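Open House at the Toy Kitchen

I drove out to Truddale in November expecting slides and stale cookies, and I got a play kitchen instead! Kotix, the small outfit that makes the Felia control software, had opened its workshop for the afternoon, and the line for the demo ran clear out to the parking lot.

The job sounds like nothing. Pick up a block, carry it somewhere else, let go. But Felia has been through 3,000 practice runs at it, and the folks at the keyboard told me the first 500 were mostly dropped blocks (I felt better about my own mornings after that). Every run gets saved, good or bad, and a whiteboard by the door had 229 written on it, the day's tally when I walked in.

I got to pick where the next block should go. I said the pot, because who wouldn't? Then I stood there holding my breath over a toy stove like it was the last inning of a ball game.
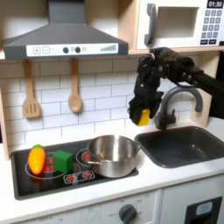
Meng, next to me at the rope, said the grip impressed her less than the waiting, since the arm would stop and think before each move and she kept wanting to reach in and help. I wanted to, too. They're planning another open house once Felia learns to work the faucet, and I've already put my name on the list.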